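Ticket: grid meter feed drops out, Leshk side reads zero
Opened: 29 April 2026
Queue: Plant and Distribution
Site: Ranasinghe hydel station, unit 2 plus the 48 feeders on the Trutstead line
Priority: High, was Medium
Status: Open, waiting on vendor

Summary
Unit 2 output shows zero on the dispatch screen for a few minutes at a time. Turbine is fine. Local panel at the station shows normal load the whole way through. So the power is going out, the number isn't coming in. Dispatch keeps calling the control room asking if we tripped. We didn't.

What we see
- Dispatch screen: unit 2 goes to 0, then comes back on its own
- Local panel: normal
- Units 1 and 3: never affected
- Feeder readings on Trutstead line go stale at the same time, old value with a gray mark next to it
- Billing side gets a hole in the log for the same minutes

Background
Started after the Stulisico gateway got swapped in for the old one. Old one was slow but never did this. New one polls the meters and passes everything on to the Polturico server at head office. Firmware is what it shipped with.

Log

07:40
Night shift reported two dropouts. Wrote them on paper, times not exact. Please put times in the ticket next time, even a guess is better then nothing.

08:05
Checked gateway status page. Says healthy. Uptime counter has not reset, so it isn't rebooting. Power supply light green.

08:20
Pinged gateway from head office, 200 pings, 3 lost. Not great, not enough to explain minutes of zero.

08:35
Dropout while I was watching. Ping kept going the whole time. So network path is up and the gateway just stops sending unit 2 data. Or the server stops taking it. Don't know which yet.

08:50
Pulled the server log for that window. Server got packets from the gateway but unit 2 block was empty. Points at gateway or meter, server is off the hook for now.

09:15
Went down to the meter itself. Read it by hand, normal. Comms light on the meter blinks when polled. Waited. Light stopped blinking, screen upstairs went to zero, light came back, screen came back. So the poll is not reaching the meter, or it's not being sent.

09:30
Checked the serial cable, meter to gateway. Terminals tight. Shield grounded at one end only, as it should be. Swapped to the spare pair in the same cable. Cleared the counters.

10:10
Dropout again on the spare pair. Not the pair then. Could still be the cable run, it goes past the exciter cabling for a good stretch.

10:25
Attachments added to ticket.
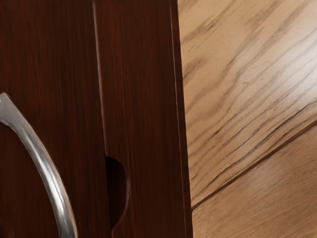
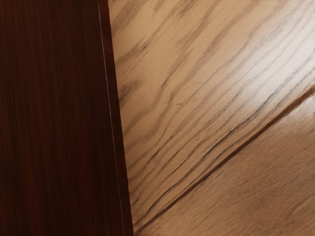

10:40
Poll list. Opened the config on the gateway and there it is, poll timeout set to 2,000 ms and retries set to 3, for every device on the line. Feeder meters are on the same serial line as unit 2. If a few feeders don't answer, the gateway sits there waiting on each one, three retries each, before it ever gets back round to unit 2. Old gateway had unit 2 on its own port. Whoever moved it over put everything on port 1.

Explains why units 1 and 3 are OK. They're on port 2.

10:55
Looked for which feeders aren't answering. Device list shows a bunch of Trutstead feeders with high error counts, all at the far end. Others clean. Errors come in bursts, same times as the dropouts.

11:10
Called dispatch, told them to treat zero on unit 2 as bad data unless control room confirms a trip. They want that in writing. Sent.

11:30
Asked to move unit 2 to port 3 on the gateway. Port 3 is not licensed apparently. We paid for a gateway with four ports and two work. Raised with vendor, see below.

11:45
Workaround: moved unit 2 to port 2 with units 1 and 3. Had to change its address, clashed with unit 1. Changed on the meter front panel and in the poll list. Rebooted gateway, everything came back.

12:00
Unit 2 reading OK on dispatch screen. Feeders still going stale in bursts, as expected, haven't touched those.

13:20
No dropout on unit 2 since the move. Too early to close.

14:05
Billing asks about the holes. Meter keeps its own load profile, so the missing minutes can be pulled off the meter directly. Station readings first, feeders after. Do not let anyone fill in zeros, it went into last months sheet that way once and took ages to unpick.

14:30
Vendor reply, pasted:
"Port licensing was not included in the order. We can provide a temporary key. Please confirm serial number and firmware version. Please also confirm whether the unit has been opened."
Confirmed all three. Not opened.

15:10
Vendor also says drop the timeout to something shorter and retries to 1. Want to test on the feeders only, not on the generators. Not doing it during evening peak.

15:40
Handover to evening shift.

For evening shift
- Don't reboot the gateway unless all units go dead
- If unit 2 goes to zero, check the local panel first, then write the time here
- Feeder readings going gray is known, no need to call
- Dispatch has the note, if they call anyway point them at it
- Spare pair is still the one in use on the old run, leave it

Still open
- Temporary key for port 3, vendor
- Timeout and retry change on port 1, after peak
- Far end of Trutstead line, somebody needs to go look at the junction box and check the end resistor is in place. Possibly lost when the last meters got added
- Load profile download for billing
- Permanent port licenses, needs a purchase request, won't be before May
- Address change for unit 2 has to go on the station drawing, still shows the old one

Linked tickets
Gateway replacement, Ranasinghe station (closed)
Polturico server, stale values not flagged on the mobile view (open)

21:15
Evening shift. Timeout changed on port 1, retries to 1. Feeders recover much faster but far end ones still drop. Unit 2 steady. One call from dispatch, about something else. Leaving open, junction box visit is on tomorrows list.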